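26th November – stacking task, cube on cube

In: me, Fulgencio, Lieselotte (late, had the chem lab). Ute dropped in for the last part.

Picked up from Friederike's notes. She left the grasp script half converted, old version still has the hard coded heights in it. Spent far too long finding out which file was live. RENAMED: the live one is now stack_main, everything else is in /old. Please do not edit anything in /old and then wonder why nothing changes. (Gunther.)

**Calibration**

- redid hand-eye, the July one was still loaded!! explains the sideways error everyone blamed on the cubes
- first try bad, poses all too similar. Second try tilted the wrist more, much better
- saved as handeye_b. Config points to it now
- table height: re-measured by touching down slowly. Put it in the config, not the script

Exposure at 940 was blowing out the tops of the cubes, so the segmentation lost the edges and the center drifted. Took it down to 584. Red fine after that. Blue still a bit ragged on the shadow side but usable. Lieselotte wants to try a fixed white balance too, I said after the demo, she said before. Unresolved.

**Grasp**

Fulgencio rewrote the approach so it comes straight down for the last bit instead of sliding in on a slant. Slower but it stops nudging the cube before the fingers close. Then we fought with the closing force. Setting 124 holds. Lower than that and the cube rotates between the fingers when the arm speeds up, higher gives nothing extra and the motor complains.

Runs, in order:

1. missed, fingers closed on air. Old height still cached – restart the node after changing config, it does NOT reload
2. grabbed blue, dropped it on the way over
3. grabbed blue, put it down beside red. Offset sign wrong in y
4. same, becuase I fixed the sign in the wrong place
5. good pick, stopped by hand, Ute was leaning over the table
6. stacked. Stayed up
7. stacked, crooked. Fell when the fingers opened

So 2 real stacks if you are generous and count the crooked one. Ute is not generous.

Thing to look at with 7: the opening is not symmetric. One finger lets go first and pushes the cube. Fulgencio thinks open halfway, wait, lift, then open all the way. I'd rather lift a hair before opening at all. Try both, log both, no arguing from memory.

Cloth: creases on the left side matter more than I thought. A cube set down on a fold sits tilted and then the top face isn't flat for the second one. Pull it tight before each session, or tape the corners. Would also like a clean one as the smudges sometimes come up as blobs in the mask. For now I raised the min blob size.

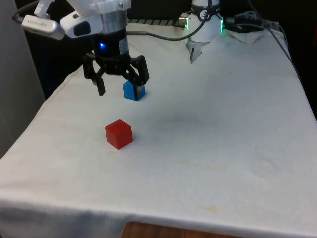

Blue in the fingers, red is the target. Two-cube setup.

**For the competition**

Naren rules sheet came through. Friederike has the printed copy, ask her. Parts that matter for us:

- cubes get placed by the judges, so no fixed start positions. Our detection has to run from cold
- one restart allowed, not sure if a software restart counts. Lieselotte will write and ask
- the tower has to stand by itself after the gripper is clear

Team from Görtz is doing it with a learned policy I heard. Ours is plain geometry and I'm ok with that, at least we can tell what broke.

**Next time**

- [ ] opening sequence, both versions (Fulgencio)
- [ ] sort out the y offset properly, right now it's corrected in teh placement function and should be in the transform (me)
- [ ] swap order: red on blue, haven't run it once
- [ ] white balance, ok fine, before the demo (Lieselotte)
- [ ] cable at the wrist – check it has slack at the far end of the reach before we raise the speed
- [ ] Ute to book the room for the long session, we need it past six

Arm parked, power off at the box, key back with Ute. Logs copied to the shared drive under stacking, run 5 has no log since I killed it.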